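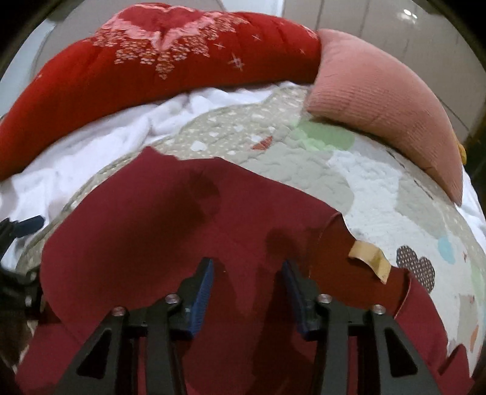
How does an amateur boxer return to competition after a long layoff?

A boxer who has been out of competition for a season or more must renew the club registration, pass a new medical examination and complete a supervised return period before being entered in a bout. The steps are set out in order on this page.

Step 1. Renew your registration

Registration lapses when no bout has been recorded for two consecutive seasons. Ask the Drurkmont Boxing Association office for the renewal form and return it with your old record book. If the book has been lost, state this on the form and give the name of your last club. A replacement book will be issued, and your earlier results will be copied into it from the association's register.

Step 2. Book the medical examination

The examination must be carried out by a doctor on the association's list. Bring details of any surgery, concussion or prescribed medicine since your last bout. Boxers who were stopped by a blow to the head in their final contest must also supply a letter from the doctor who treated them. Medicines that appear on the prohibited list require an exemption, and the application should be sent in before training resumes.

Step 3. Complete the return period

The return period lasts at least 4 weeks and is signed off by a registered coach. During the first half, training is limited to conditioning, bag work and pads. Sparring may begin in the second half, with headgear, against partners chosen by the coach. Any session that ends in a knockdown must be reported the same day, and sparring stops until the doctor has been consulted.

Step 4. Confirm your weight class

Weigh in at the club on two separate mornings before the entry form is signed. A boxer who last competed at 67 kg is not held to that class and may enter at any weight the doctor has approved. Rapid weight loss by fluid restriction is prohibited at all association events.

Step 5. Submit the entry

Entries for the Furtună Cup close at noon on the last working day of March. The form must carry the signatures of the boxer and the coach. Incomplete forms are returned and do not hold a place in the draw.

Questions about registration should be addressed to Armindo Godinho, Registrar. Questions about medical clearance should be addressed to Gert Mabaso, Competition Medical Officer, extension 877.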